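Budget for a second sorting cell, what are we forgetting?
Forum: Automation purchasing

redirska_ops
03/01/2021
We strip old office PCs for parts. One arm running, and Nakden have quoted us for a second. The arm is the easy bit to price. What did you put down for everything else?

Lâm Mai
Grippers. We allowed for one set and needed 3 before June. Sheet metal edges wear the pads.

benchtop_ko
I'd disagree on grippers being the big one. Ours was lighting and the label camera. Vikelent wanted a separate licence for reading labels, per cell.

redirska_ops
How many units a day before that pays for itself? We do up to 100.

benchtop_ko
At 100 I'd keep a person on the labels and let the arm do the lifting. Spend the money on a spare controller.

Lâm Mai
Not sure I agree. Typing part numbers by hand is slow and you get wrong ones in stock.

redirska_ops
Power supplies are our main line – 80 PLUS Bronze units like this one, CE and CCC marks and all the rest crammed on one label, with the glare off the casing to deal with. 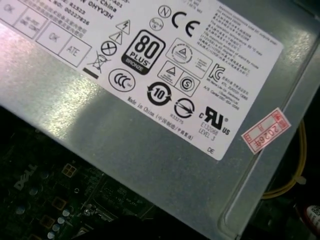
Ko says to get the label reading quoted as a trial first, 30 days, and to put nothing in the budget until you have your own error rate.

redirska_ops
Fair. I'll ask Nakden for that and leave the licence as a separate line. Spare controller goes in either way.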